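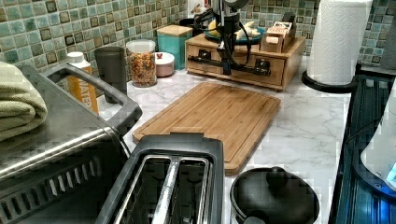

The backsplash side of my counter, toaster oven at the left

Counter has filled up again, what would you move first?

tilefarer
Posted in Small Kitchens

Second thread from me, the first one was about grout. The green mosaic was in the house when I bought it and I like it, so the tile is staying. The counter has the white marble pattern with faint gray veining. My problem is everything sitting on it.

The toaster oven gets used every morning and most evenings. Behind it are a bottle, a tumbler and the jar of cereal. Then there's a teal canister with a wood lid, and the little wooden organizer with two drawers. The plate is on top of the organizer, next to the slotted holder where I keep packets.

I have one upper cabinet with any room in it and a shelf in the hall closet. I don't want to buy more containers. I have bought enough containers. What would you move first?

oatbin
Cereal. It doesn't need to be out. The jar has a lid, it will be fine in the cabinet, and you open it once a day.

marrowstone
I'd leave the cereal and move the towel. You have a folded towel hanging over the side of a toaster oven. I don't care how carefully it's folded, cloth and a heating appliance should not be touching. Put a hook on the side of a cabinet or use the oven door handle.

tilefarer
Fair point on the towel. I take it off before I turn the oven on, but I can see myself forgetting. I'll find a hook.

oatbin
Agree on the towel. Still say cereal.

Pellworth
What's in the drawers? People buy those two-drawer boxes and then keep dead batteries in them. If the drawers are half empty, the packets on top could go inside and you'd get rid of the holder.

tilefarer
Top drawer is tea bags and a few sugar packets from takeout. Bottom one is twist ties, the measuring spoons, a thermometer and birthday candles. So yes, half empty is about right.

Pellworth
Then candles go to the hall closet, spoons go wherever your other measuring stuff is, and the packets get the bottom drawer.

dunmere_k
Disagree. The slotted holder is the one thing I wouldn't touch. Packets standing up where you can read them get used. Packets lying flat in a drawer expire. I had a drawer like that in my last apartment and I threw out drink mix that was four years old. If you want the holder off the top, set it in the cabinet at eye level, but keep them standing.

Pellworth
You can stand them up in a drawer if it's deep enough.

dunmere_k
Those drawers aren't. It's a low box.

Pellworth
OK, hadn't thought about the height. Measure it and see, I guess.

tilefarer
Just measured. A packet on its long edge fits with a little to spare. On its short edge, no.

marrowstone
How far is the toaster oven from the wall? Mine is an Irnero and the booklet wants 3 inches behind it. I had a plastic bottle standing in back of mine for months and the side went soft. Whatever yours says, I wouldn't keep the bottle and the tumbler directly behind it. That's what I'd move first, after the towel.

tilefarer
It's a Varnance, and I don't have the booklet anymore. I pull the whole thing forward by the handle when I cook, which is the main reason I bought one with a handle on top. But then it sits right at the front edge of the counter and I've got nowhere to set a plate down.

marrowstone
Which is why there's a plate on the organizer.

tilefarer
Yes.

Hobnail
I went through this last November in a rental with even less counter than you. What worked for me was picking one zone for breakfast and one for everything else. Toaster oven, cereal and tumbler are all breakfast, so to me those belong together and oatbin is wrong about the cabinet. The canister and the organizer are the things that could live elsewhere. What's in the canister?

tilefarer
Coffee filters. I switched to a press in the spring, so it's coffee filters I don't use.

oatbin
So the canister is storage for something you don't need, and it stays, but the cereal you eat every day is the problem?

Hobnail
You're the one who said the cereal was the problem.

oatbin
I said move it first. I'd move the canister second.

dunmere_k
Put the tea in the canister. Then the top drawer is free and the canister is earning its spot. The color goes with the tile anyway.

tilefarer
I like that. The teal is why I never put it away.

Pellworth
For what it's worth, there's a long thread on this board called Counter Depth, 232 replies last I looked, and most of it is people arguing over whether to raise things on a shelf riser. I'd skip the riser here. You'd cover the tile.

Hobnail
Seconded. I had a Hajji riser and it collected crumbs underneath. Went to the thrift store after three weeks.

marrowstone
I've had the same one for years and like it. Wipe under it.

tilefarer
No riser. Update after an evening of moving things around:

Towel is on a hook on the end cabinet. Bottle is in the fridge door. The tumbler is on the shelf with the glasses. Tea went in the canister, filters went to my neighbor, candles and twist ties are in the hall closet. The packets stayed in their holder, and I moved the holder into the upper cabinet at eye level. The oven can slide back farther when it's cold, and I still pull it out to cook.

Cereal is still on the counter for now.

dunmere_k
Good call on the holder.

oatbin
Give it a week in the cabinet. If you hate it, put it back.

tilefarer
Maybe. The top of the organizer is clear and I would like to keep it that way until the weekend at least. Does anyone know what takes old oil spatter off unglazed-looking grout? Dish soap isn't doing it behind where the bottle was.

marrowstone
Baking soda paste and an old toothbrush. Try a corner first.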